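Lurow summer placements, anyone heard back?

skorkstead_ann
Applied in April for one of the 8 paid spots. Portal still says under review.
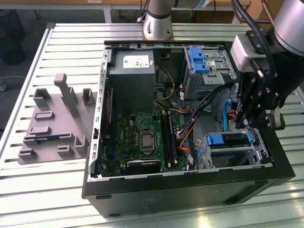

gnazari
Same. I emailed Ghazal Nazari in the placement office and she said letters go out in batches.

mott45
Skip it. Four days a week and the stipend barely covers the bus from Pletthorpe. 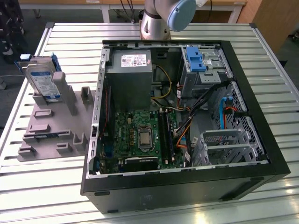
gnazari
I disagree. My roommate did it last year and got course credit too.

mott45
Only if your department signs off. Mine didn't.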